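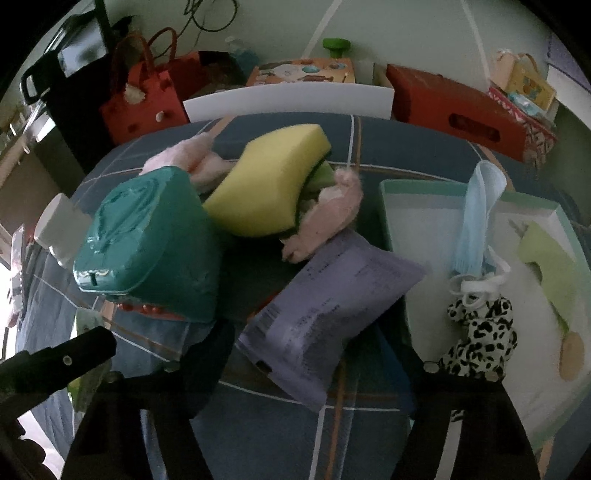

Open Day at the Jenuren Handling Laboratory: Frequently Asked Questions

When is the open day?
The open day takes place on 25 October 2020. Doors open at 10.00 and the last group is admitted at 15.30. The laboratory is closed to visitors at all other times until the July demonstrations.

Where is the laboratory?
The laboratory is on the ground floor of the Briggs Building, Climdale. Visitors should use the entrance on the courtyard side. The main entrance remains locked on Sundays.

Do I need to book?
Yes. Admission is by timed ticket only, and each group is limited to 17 people. Tickets are free of charge and may be reserved through the Astaden booking page. A ticket is required for every visitor, including infants.

What will I see?
Each visit lasts 50 minutes and has two parts. In the first, staff use a hand-held gripper to pick up and sort household goods on a cloth-covered table. The goods are mixed on purpose and include a large sponge, a plastic container with a lid, soft toys and a folded face mask. In the second part, visitors are shown how recordings of such work are used to teach a robot arm to carry out the same tasks.

Why are ordinary household goods used?
Soft, shiny and crumpled items are difficult for a machine to grasp. A wrinkled package does not keep its shape, and a plush toy may be held in many different ways. The laboratory keeps 664 items in its store and changes the selection on the table between groups.

May visitors try the gripper?
Visitors aged eight and over may do so at the end of the session, one at a time and under supervision. Long sleeves should be rolled up and loose jewellery removed. The gripper is cleaned after each use.

Will visitors be recorded?
The camera on the gripper records the table and whatever lies near it. Visitors who do not wish their hands or voices to be recorded should tell a member of staff before the session begins. Recordings made by visitors are deleted at the end of the day.

May I take photographs?
Photography without flash is permitted in the demonstration room. It is not permitted in the corridor or the workshop.

Is the building accessible?
The route from the courtyard is step-free. A lower table can be prepared if it is requested when booking. There are 169 parking spaces on the site, of which six are reserved for Blue Badge holders.

Whom should I contact?
Questions about tickets and access should be addressed to Rima Sayegh, Visits Office. School and college enquiries are handled by Ebere Usman. Messages received after 17.00 on the Friday before the open day may not be answered in time.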